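Is an 81 percent success rate on a pouring task as good as it sounds?

Posted by millrace_dan, 21 February 2025

I teach an evening class on lab automation in Irkstead and I've been handed a preprint to discuss with them. The method is called Rarerero. As far as I can follow, it trains one policy on 1000 demonstrations of tabletop chemistry chores (picking up tubes, putting them back, pouring through a funnel) and then claims the policy can string the chores together without a person stepping in. The headline number is 81 percent. The older method they compare against, Azar, does a lot worse in their table.

My trouble is that I can't find what counts as a success. The methods section says "task completed" and leaves it there. Is a tube completed if it's in the hole but crooked? Is a pour completed if half of it goes on the table? I've copied in the wrist view from their supplementary page.

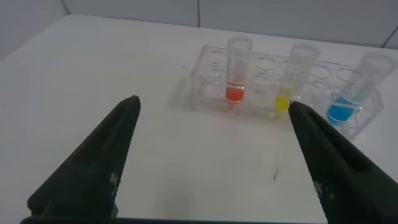 Success on a task like this ought to be defined before anybody runs a trial, and I can't tell whether it was. The students will ask me, and I'd like to have something better than a shrug. Look at the blue tube, leaning over at the right end of the rack while the red and yellow ones are more or less upright. Would you score that as a pass, a fail, or a starting condition? The paper gives no key. I also want to know if 81 is per step or for the whole chain, which would change my opinion of it a great deal.

Has anyone here run this kind of evaluation? I don't need to be sold on robots, I need to know how to read the table.

Alžběta Kollár

I've scored trials like these for a different project (Plasora, which you won't have heard of) and your suspicion is fair.

Start with per step versus whole chain. If a chore has 5 steps and each one works 81 percent of the time, and you assume the steps fail independently, the whole chain finishes a bit over a third of the time. If 81 is the whole chain, each step has to be very good indeed. Papers that report the second kind usually say so loudly. When it isn't said, I assume the first until I see otherwise.

Next, look for the trial count. The 1000 is training data and tells you nothing about how many times they tested. Then look for who did the scoring, and whether that person knew which method was running. On our project 2 of us scored the same videos separately, and we disagreed more than I'd like to admit, nearly always over tilted tubes and pours that missed a little.

The pour is where I would push hardest. I went to the same supplementary page and took the head camera view:

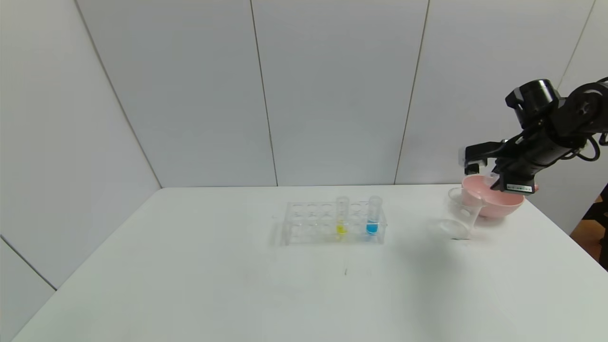

Head view, pink bowl tipped toward the funnel.

You can't get a pour score out of a view like that. The funnel is clear, the table is white, and I can't make out whether anything has left the bowl. A scale under the receiving vessel would settle it, or they could weigh the bowl before and after. If they scored by eye, I'd want the error bars widened in my head.

As for your tube, a single still can't tell you if the robot left it like that or found it like that. Write to the authors and ask for the scoring sheet. If there isn't one, tell your class so.

benchtop_refugee

81 is pretty good for pouring tbh. Most of these don't work at all.

Ostler

Slightly off to one side of what you asked, but check what moved between trials. If the rack and funnel were put back in the same place every time, the policy may have learned the place. I didn't see it mentioned when I skimmed the preprint. There was a second version promised for September, and it might cover this, though I wouldn't plan a class on it.

I'd also be careful with the Azar comparison. Find out if it was retrained on the same demonstrations or if they just copied an old number across.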